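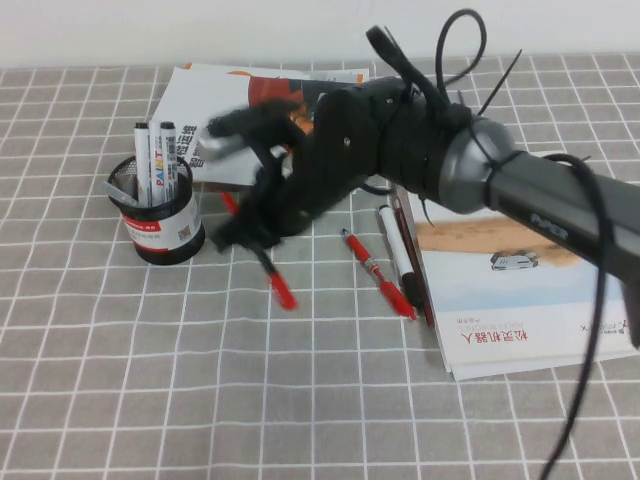 4 Akzeptanz pflanzlicher Katzenstreu nach der Umstellung

4.1 Stichprobe und Vorgehen

Die Auswertung stützt sich auf die Angaben von 242 Haushalten, die ihre Katzen von einer mineralischen Klumpstreu auf eine pflanzliche Streu umgestellt haben. Aufgenommen wurden nur Haushalte, in denen alle Tiere mindestens ein Jahr alt waren und ausschließlich in der Wohnung gehalten wurden. Tiere mit bekannten Erkrankungen der Harnwege wurden ausgeschlossen, weil Unsauberkeit bei ihnen auch unabhängig von der Streu auftreten kann. Haushalte, die im Beobachtungszeitraum umgezogen sind oder ein weiteres Tier aufgenommen haben, blieben in der Stichprobe, wurden aber gesondert gekennzeichnet.

Die Halterinnen und Halter führten ein einfaches Tagebuch. Einzutragen waren Absatz außerhalb der Toilette, sichtbares Zögern beim Betreten, Scharrverhalten und der Zeitpunkt der vollständigen Reinigung. Insgesamt gingen 1299 auswertbare Einträge in die Analyse ein. Einträge ohne Angabe der Streusorte wurden verworfen. Die Kodierung des Freitextfeldes folgte dem Schema von Hosseinzadeh, wobei die dort getrennten Kategorien »Meiden« und »Verzögertes Aufsuchen« hier zusammengefasst sind. In den Tagebüchern ließen sie sich nicht zuverlässig unterscheiden, da viele Personen tagsüber nicht zu Hause waren.

Verwendet wurden zwei handelsübliche Produkte. Betent ist eine Holzfaserstreu mit feiner Körnung, Dravcombe eine gepresste Maisstreu mit deutlich gröberen Pellets. Die Zuteilung erfolgte per Los. Beide Produkte wurden in neutralen Säcken geliefert, ein verdeckter Vergleich war wegen des unterschiedlichen Geruchs und der Körnung trotzdem nicht möglich. Die Füllhöhe war mit sechs Zentimetern vorgegeben.

4.2 Art der Umstellung

Eine Gruppe wechselte die Streu an einem Tag vollständig. Die andere mischte die neue Streu über 20 Tage in steigendem Anteil unter die alte. In der Mischgruppe wurde der Anteil nicht nach Gewicht, sondern nach Schaufeln bemessen, was im Haushalt leichter umzusetzen ist, bei den leichten Pflanzenstreuen aber zu einem geringeren Gewichtsanteil führt als auf dem Merkblatt angegeben. Das Merkblatt ist in der zweiten Erhebungswelle entsprechend geändert worden. Die Ergebnisse der beiden Wellen unterscheiden sich in diesem Punkt nicht nennenswert.

Beim sofortigen Wechsel traten die meisten Auffälligkeiten in den ersten Tagen auf und gingen danach zurück. Beim schrittweisen Wechsel verteilten sie sich gleichmäßiger über den Zeitraum und häuften sich leicht, sobald die neue Streu mehr als die Hälfte der Füllung ausmachte. Den Verlauf zeigt Abbildung 2 im Anhang, getrennt nach Produkt. Der Unterschied zwischen den Gruppen ist bei der groben Streu größer als bei der feinen. Wer auf Betent umstellte, berichtete auch beim sofortigen Wechsel selten von Absatz außerhalb der Toilette.

Ein Teil der Haushalte brach den schrittweisen Wechsel vorzeitig ab und füllte die Toilette ganz mit der neuen Streu. Als Grund wurde meist genannt, dass die Mischung schlecht klumpe und sich nur mühsam aussieben lasse. Diese Haushalte wurden in der Hauptauswertung ihrer ursprünglichen Gruppe zugerechnet. Eine Auswertung nach tatsächlichem Vorgehen verändert die Richtung der Befunde nicht.

4.3 Zahl und Standort der Toiletten

In Haushalten mit 2 Katzen hing die Akzeptanz stärker von der Zahl der Toiletten ab als von der Streusorte. Stand für beide Tiere nur eine Toilette bereit, kam es nach dem Wechsel häufiger zu verzögertem Aufsuchen. Stand zusätzlich eine Toilette mit der alten Streu zur Verfügung, wurde diese zunächst bevorzugt. Die neue wurde dann vor allem von dem Tier genutzt, das nach Angabe der Halter dem anderen sonst auswich. Zamani beschreibt ein ähnliches Muster für Futterplätze und führt es auf den Zugang zurück, weniger auf das Futter selbst. Ob das auf Toiletten übertragbar ist, lässt sich mit den vorliegenden Daten nicht entscheiden.

Der Standort wurde nur grob erfasst (Bad, Flur, Wohnraum, sonstiger Raum). Auffällig waren Toiletten neben Waschmaschinen, bei denen Zögern unabhängig von der Streu häufiger eingetragen wurde. Geschlossene Toiletten mit Haube schnitten bei Dravcombe schlechter ab als offene. Mehrere Halter notierten hierzu, der Eigengeruch der Maisstreu sei unter der Haube deutlich wahrnehmbar. In einer Nacherhebung in Grodbridge, die im Mai durchgeführt wurde, ließ sich dieser Unterschied nur bei älteren Tieren bestätigen.

4.4 Reinigungsaufwand

Die Halter bewerteten den Aufwand nach der Umstellung unterschiedlich. Die feine Holzfaserstreu wurde häufiger aus der Toilette getragen und fand sich in langhaarigen Haushalten vor allem in den Pfoten und auf Teppichen. Die Pellets blieben eher in der Toilette, banden Flüssigkeit aber langsamer. Eine Vorlegematte verringerte den Austrag bei beiden Produkten. Haushalte mit Matte reinigten den Boden seltener, tauschten die Füllung jedoch nicht seltener aus.

4.5 Einschränkungen

Die Angaben beruhen auf Selbstauskunft. Nächtliches Verhalten ist vermutlich untererfasst, und bei mehreren Tieren konnte ein Absatz außerhalb der Toilette oft keiner bestimmten Katze zugeordnet werden. Die Teilnehmenden erhielten die Streu kostenlos, was die Bereitschaft erhöht haben kann, trotz anfänglicher Schwierigkeiten bei dem Produkt zu bleiben. Freigänger wurden nicht untersucht. Für Jungtiere gelten die Ergebnisse ebenfalls nicht, hier wäre außerdem zu prüfen, ob aufgenommene Pellets ein Risiko darstellen.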